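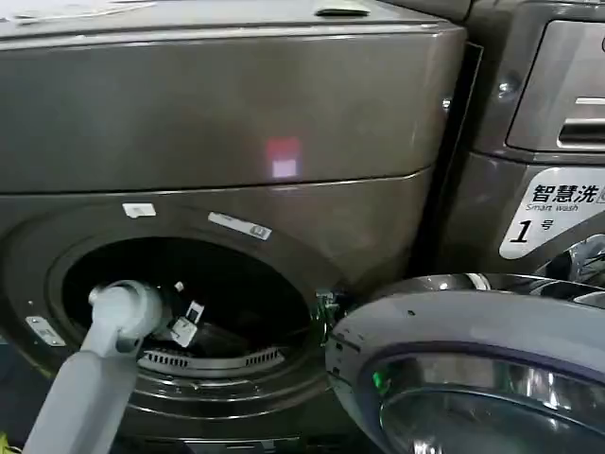 Brumden, December

4. Founders who stay on as chair

The earlier sections dealt with founders who sold their shares and left. This section takes up the more common arrangement, in which the founder gives up the chief executive's job but keeps a seat at the head of the board. We look at two companies, Jositz and Akl. Both were started by one person, both grew in the same region, and both hired their first outside chief executive after a long search. They differ in how much of the founder's old work was written down before the change.

4.1 Setting and material

Jositz had 600 employees when its founder moved to the chair. Akl was smaller and had fewer layers of management, so that most department heads had reported straight to the founder for years. We sent the same questionnaire to the staff of both companies and received 229 usable replies. Replies that left out the whole section on decision making were dropped. Where a person had answered most of that section but skipped an item, we kept the reply and treated the item as missing.

The questionnaire asked who the respondent would go to for approval in a set of ordinary matters, such as a supplier contract, a new hire or a change to a price list. It asked the same thing for the period before the handover. People were asked to name a role and were told that a personal name was also acceptable. Many gave a personal name anyway, and in both companies the name given most often for the earlier period was the founder's.

We also read board minutes, the letters that went out to staff at the time of the change, and the job descriptions used in the search. Akl let us see its minutes in full. Jositz removed passages on pay and on one legal matter. The gaps do not affect the items discussed below, although they do mean that we cannot say much on how the new chief executive's bonus was set.

4.2 What the founders kept

On paper the two chairs had the same duties. They were to lead board meetings, agree the agenda with the chief executive, and represent the company to its owners. In practice each founder kept other work as well. At Jositz the founder went on meeting the largest customers and signing off on new locations. At Akl the founder kept the bank relationship and, for a time, approved all spending above a fixed limit.

The difference lies in how these tasks were recorded. Jositz had a short list, attached to the new chief executive's contract, of matters that would stay with the chair. The list was reviewed by the board after the first year and made shorter. Akl had no list. The spending limit was set in a conversation between the founder and the finance manager, and it first appears in the minutes long after it had come into use, when a purchase was held up and the board asked why.

Staff at the two companies described the change differently. At Jositz most respondents named the chief executive for contracts and hiring and the chair for new locations, in line with the list. Akl respondents were split. People in the same department often gave different answers to the same item, and several wrote in the margin that it depended on who was in the building that morning.
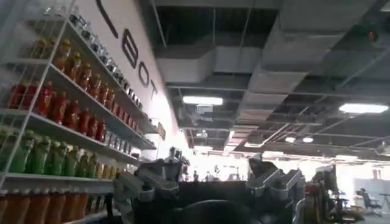
Figure 2. Shelving with plastic beverage bottles sorted by color.

4.3 Public image and daily authority

A founder's public image seems to outlast the job title. Trade papers continued to call the Jositz founder the head of the company, and invitations to speak still went to the founder's office. The new chief executive told us this was useful in the beginning, when customers wanted to hear that nothing would change, and became a nuisance later. Two customers sent their complaints to the chair and received promises that the sales department had not agreed to.

Sayings were part of this. Both founders were known for short remarks on work and money, which staff repeated and which were printed in training material. We coded the training booklets used before and after the handover. At Jositz the founder's remarks were moved to a page on company history, and the sections on procedure were rewritten without them. Akl kept them in place. One line on never letting a customer wait for a decision was still quoted to us by employees as a reason for going past their own manager to the chair.

We do not claim that a printed remark causes people to act in a given way. The booklets and the replies were gathered at the same time, and a company that rewrites its booklets may also be one that takes more trouble over reporting lines in general. The pattern is at least consistent with the view that the words of a founder work as a kind of rule where no other rule has been set down.

4.4 A third case, in brief

While this work was under way we were given access to Zulon, where the founder had been chair for longer than in either of the main cases. We did not run the questionnaire there. The account rests on interviews with the chief executive, two board members and the head of personnel.

Zulon began much like Akl, with no written division of duties. After a dispute over the closing of a branch – the chief executive had announced it and the chair had told the branch manager it would stay open – the board asked both of them to write down, separately, what they thought their own duties were. The two papers overlapped on hiring, on property and on contact with the press. The board used the overlaps as its working list and settled them one at a time. According to the head of personnel, the question of the press took longest, and hiring was settled in a single meeting.

The branch was closed in the end. The founder remained as chair and stopped attending the weekly management meeting, which all those interviewed named as the change that mattered most to them. None of the documents required it. The founder had simply been asked by another board member and had agreed.

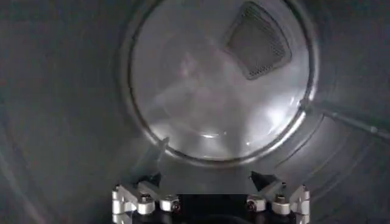

Samer Geagea objected, in comments on an earlier draft, that the written list at Jositz may be given too much weight here. In his view the founder there had already lost interest in daily business, and "a list is easy to sign when you no longer want what is on it." He also pointed out that the Akl founder was still the company's largest lender at the time of the change, and that a bank would expect to deal with that person whatever the minutes said.

The second point is fair, and we have no way of separating the loan from the title with the material at hand. On the first, the Jositz minutes show the founder arguing against the shorter list at the one-year review, and asking for the customer meetings to be left in. The board voted to take them out. The founder's dissent was recorded at the founder's own request, and the matter was not raised again in the minutes we were shown.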